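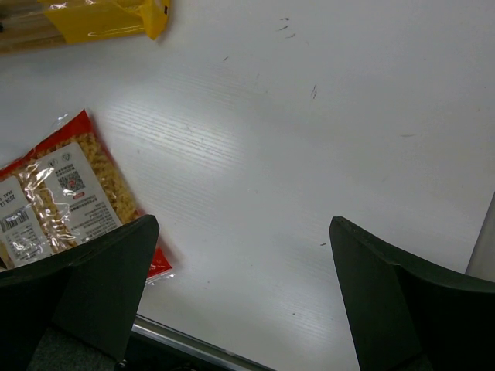

Weiße Tischfläche mit feiner, heller Maserung.

Neues aus der Arbeitsgruppe Siedlung und Keramik

Im September haben wir die zweite Kampagne in Nerlow beendet, und ich möchte den Leserinnen und Lesern unseres Rundbriefs kurz berichten, woran wir dort arbeiten. Nerlow ist eine Wüstung, also ein Dorf, das im späten Mittelalter verlassen wurde. Der Ort liegt auf einer flachen Kuppe oberhalb eines kleinen Baches. In den Schriftquellen kommt er nur selten vor, und immer nur dann, wenn es um Abgaben ging. Über die Menschen und ihre Häuser erfährt man aus diesen Texten fast nichts.

In der ersten Kampagne haben wir hauptsächlich die Feldflur begangen und die Lesefunde eingemessen. Dieses Mal konnten wir zum ersten Mal graben, auf einer Fläche am südlichen Rand der Kuppe. Wir haben sechs Gruben dokumentiert, dazu die Reste eines Ofens mit einer gut erhaltenen Lehmplatte. Die Gruben schneiden sich zum Teil, was für die Abfolge sehr nützlich ist, aber die Arbeit im Profil langsam macht. Eine davon war bis zum Rand mit verbranntem Lehm gefüllt. Ob hier ein Gebäude abgebrannt ist oder ob man nur einen alten Ofen entsorgt hat, können wir im Moment noch nicht sagen.

Aus der Grabung stammen 1.714 Scherben, davon 338 Randstücke. Der größte Teil ist graue Irdenware, auf der Drehscheibe hergestellt und hart gebrannt. Daneben gibt es eine ältere, gröbere Ware mit viel Sand in der Magerung, die fast nur in den beiden untersten Schichten auftritt.

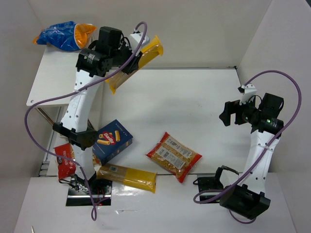 Für die Bestimmung der Ränder benutzen wir die Typologie, die im Projekt Durnska entwickelt wurde. Sie ist für eine Nachbarregion gemacht und passt deshalb nicht in allen Punkten. Besonders bei den Krügen mit abgesetztem Hals mussten wir eigene Untergruppen bilden, und ich bin noch nicht sicher, ob alle davon bestehen bleiben. Wer mit ähnlichem Material arbeitet und uns Vergleichsstücke nennen kann, ist herzlich eingeladen, sich zu melden.

Von 40 Scherben werden jetzt Dünnschliffe angefertigt. Wir wollen damit die Frage klären, ob die graue Ware vor Ort getöpfert wurde oder vom Markt in Nideck kam. Für Nideck ist eine Töpferei belegt, und die Entfernung wäre mit einem Wagen an einem Tag zu schaffen. Der Ton aus dem Bachtal ist aber auch geeignet, wir haben im Sommer einige Proben davon gebrannt. Die Ergebnisse der Dünnschliffe erwarten wir im Laufe des Winters — vielleicht auch etwas später, denn das Labor hat zurzeit viele Aufträge.

Eine zweite Frage betrifft das Ende des Dorfes. In der älteren Literatur liest man, dass Nerlow plötzlich und wegen einer Seuche aufgegeben wurde. Die jüngste Keramik spricht nach meiner Meinung eher für einen langsamen Rückgang: Die späten Formen sind vorhanden, aber sie kommen nur noch in zwei Gruben vor, und beide liegen nahe am Bach. Es ist möglich, dass die oberen Höfe schon leer standen, als unten noch gewohnt wurde. Für eine sichere Aussage brauchen wir jedoch eine Fläche auf der Nordseite, und diese ist zurzeit mit Raps bestellt.

Die Zeichnungen der Randstücke werden nach und nach in die Datenbank Oyelaran eingetragen. Die erste Lieferung mit den Funden aus dem Ofenbereich ist schon eingegeben, die Gruben folgen. Ein Vorbericht ist für das nächste Heft unserer Reihe vorgesehen.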